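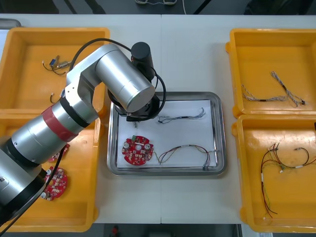

Sorting table with the four bins and the lined tray. A round red circuit board and a loose wire harness are on the paper.

Deltside Parts Recovery
Progress report to the Grallow Fund
Prepared by Lorena Ojeda, 20th February

Summary

The sorting stage is running and the backlog from the first collection is mostly cleared. We have opened and sorted 287 small appliances since the last report. These gave us 1342 separate parts, counting each board, harness, motor and switch as one. Spending is within budget on everything except storage. The written guide is behind schedule and will now come to you in April.

Work on the sorting table

When we last wrote, parts were being sorted on the same bench where the appliances were opened. Screws and bits of broken casing ended up in with the boards, and we had to go through several boxes a second time. Opening and sorting are now done in separate places. Nothing goes on the white table until the casing is off and the loose debris has been shaken out.

Parts are put in the steel tray first. It gets a fresh sheet of white paper at the start of each batch. Small screws and snapped connector pins show up well against the paper, and the sheet can be folded up with the dirt inside when the batch is done. We tried a rubber mat before this. It held on to dust and took too long to clean.

Only a few items are put in the tray at once. We had been filling it, and harnesses got tangled around the boards. Two boards lost components when someone pulled a harness free, and both had to be moved from reuse to scrap. Working with less in the tray is slower per batch, but the second check now turns up far fewer mistakes.

We kept to four bins. The original plan had six categories, and the two we dropped (displays and sensors) came up so rarely that the bins were mostly in the way. Those parts now go in a box on the shelf and are dealt with at the end of the month.

Circuit boards

Boards are the most useful thing we recover and also the slowest to deal with. Each one gets looked over for burn marks, swollen capacitors and cracked connectors. A board that passes is bagged with a slip giving the appliance type and the date it was opened. A board that fails goes to Parry with the mixed scrap.

Round boards have been a small problem. They don't fit the flat sleeves we bought at the start, and they slide over each other when stacked. Berwyn Voyle has been packing them on edge in divided boxes left over from another job. It works well enough and we don't plan to buy anything for it.

Wire harnesses

We had expected to sell all of the wire for copper. Skevberg, the repair shop that takes our reusable boards, asked if they could have complete harnesses with the connectors still on. They took a trial box of 42 and used most of them, so we now keep a harness whole if every connector is sound. The rest are cut and go in with the copper as before.

Keeping harnesses whole takes more room. They spring open in the bin if they aren't tied, so each one gets a twist tie before it leaves the table. This was added to the written steps after the first week.

Spending

We have spent $900 on shelving and lidded boxes, which is over the amount in the original storage line. The extra was moved from the small tools line, where we had money left. No other lines have changed. Receipts are in the folder sent with this report.

Problems and delays

The second collection arrived with a lot of wet items in it. They were set out on racks to dry and none have been opened yet. We have asked the drop-off points to keep the cages under cover.

Labels are still being missed. When a slip is left out of a bag, the board can't go to Skevberg and has to be checked again from the start. We are going to try filling in the slips before the casing comes off - this should help, but we haven't tested it yet.

The written guide was due with this report. The section on boards is done and the section on harnesses is in draft. Berwyn still has to write the part on motors and switches.

Next steps

Finish the first collection and start on the dried items from the second.
Try the new order for filling in slips.
Agree on a regular pickup with Skevberg for boards and harnesses.
Send the full guide in April, with the final sorting figures for the first collection.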